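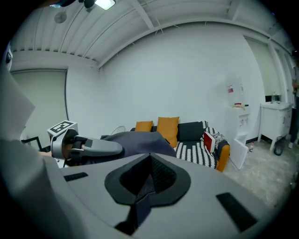

Light gray, pale gray, dark gray, black.

Gray Paint FAQ
Updated 2025-11-24

I get a lot of mail about the gray rooms in my Kasdale house, and the same questions keep coming up, so I've put my answers in one place. I'm not a pro. I just paint a lot of walls!

Why does my gray look blue?
Most likely it has blue in it. Plenty of grays do, and a small chip hides it well. Hold the chip against a sheet of plain printer paper and the tint jumps right out. North-facing rooms make it worse – my back bedroom turned a perfectly nice gray into something like a swimming pool.

How many samples should I buy?
I've bought 31 over the years, so please don't copy me. Pick two or three and paint them on big pieces of poster board. Then move the boards around the room for a few days, and look at them at night with the lamps on.

Which gray is in your hallway?
Plorkum, from Usell, in eggshell. It's a warm gray that goes a bit brown after dark. I love it. My sister says it looks like oatmeal (she's right, and I still love it).

Can I get it mixed at another store?
You can ask, and they'll get close. I had it matched once for the stairs and the new batch came out slightly greener. Fine on a separate wall, not so fine for a touch-up.

Flat, eggshell or satin?
Eggshell on walls, satin on trim, flat on ceilings. Flat does hide bumps better, so if your plaster is as lumpy as mine you might go flat in a bedroom. I wouldn't do it anywhere a dog leans.

Do I really need primer?
Over a dark color, over bare patches, over anything shiny, yes. Over old off-white in good shape I've skipped it and been happy. The red dining room was another story, two coats of primer and I could still see pink in the corners.

How much did the whole downstairs cost?
$1205, with brushes, tape, drop cloths and a new ladder in there. I did all the painting myself. It took me most of January, evenings mostly, with a lot of takeout.

Should the trim be white?
Only if you want it to be! I've gone darker than the walls in the den and it makes the windows look great. If you do want white, try it right next to your gray first. A creamy white can look yellow, and a very bright one makes a soft gray look dirty.

What about the Kolář roller everyone asks about?
Still using it. It's a 6-inch roller, good around doors and behind radiators. Wash it the same night or you'll be buying another one.

Is 100 grit too rough for sanding between coats?
For me it is. I keep that for old drips and chipped edges, then switch to something much finer.

Can I email you a picture of my room?
Sure, but take it in daylight with the lamps off, and tell me which way the windows face. I usually answer within a week or two, slower when I've got a room half taped.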